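Flukholm Play Workshop
Monthly check of tables, boards and shape blocks
Room 5, March

Filled in after closing, with all lamps on. OK means I looked at it and touched it. Where I write a comment, please read it before you put the table back in use.

1. Floor and access

Walkway between the tables free – OK
Floor mats flat, corners not lifting – OK
Comment: the mat near the sink was changed last month and it lies well now.
Door opens fully – OK
Comment: the stopper is a little tight. It needs a push with the foot.

2. Tables

Table 1143, legs and feet – OK
Table 1143, top surface – OK, wiped
Table 1490, legs and feet – REPAIR
Comment: one foot is turned out too far and the table rocks when I lean on the corner. I turned it back by hand, but the thread is worn. New foot ordered from Wistex. Until it comes, no heavy things on this table.
Table 1490, top surface – OK
Screws and bolts on all tops, no sharp heads – OK
Comment: I pass a cotton cloth over every head. If the cloth catches, the head must be filed. This time it did not catch.

3. Cupboards and shelves

Wall fixings – OK
Shelf load – OK
Comment: the Rizzi boxes are heavy when full. I moved them down to the lowest shelf and I ask that they stay there.
Cupboard key in its place – NO
Comment: found in the drawer of the desk. Hung back on the hook.

4. Boards and shape blocks

Board edges, no splinters – OK
Board lies flat, does not slide – OK
Blocks, cracks and chips – OK
Blocks, loose color or sticky spots – OK
Blocks, small parts broken off – OK

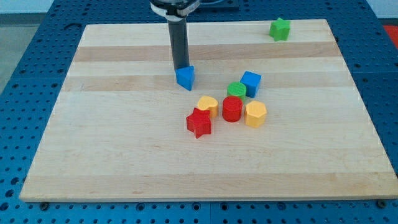 Comment to part 4: The blocks of set 3060 are checked one after another, always on a light board, so that a chip or a dark spot is easy to find. I press each corner with the thumb and then I turn the block over. Please take more time for the pieces with points. The green star and the blue triangular block have corners that a round piece like the red cylinder does not have, and a corner is the first place where damage comes. The flat top of the yellow hexagonal one should also be felt along its edge. A block with a crack goes in the repair tin and must not be glued in the room.

5. Cleaning

Cloths fresh – OK
Cleaning bottles labeled – REPAIR
Comment: the label on the Istov bottle cannot be read any more. I wrote a new one with a marker, but a printed label would be better.
Bottles locked away – OK
Hand towels – OK, half a pack left

6. To do before the next check

New foot for table 1490
Printed label for the bottle
Door stopper, a drop of oil
Second hook for the cupboard key – I have one at home and can bring it

Result: room may be used, table 1490 only for light work.
Next check in April, same list.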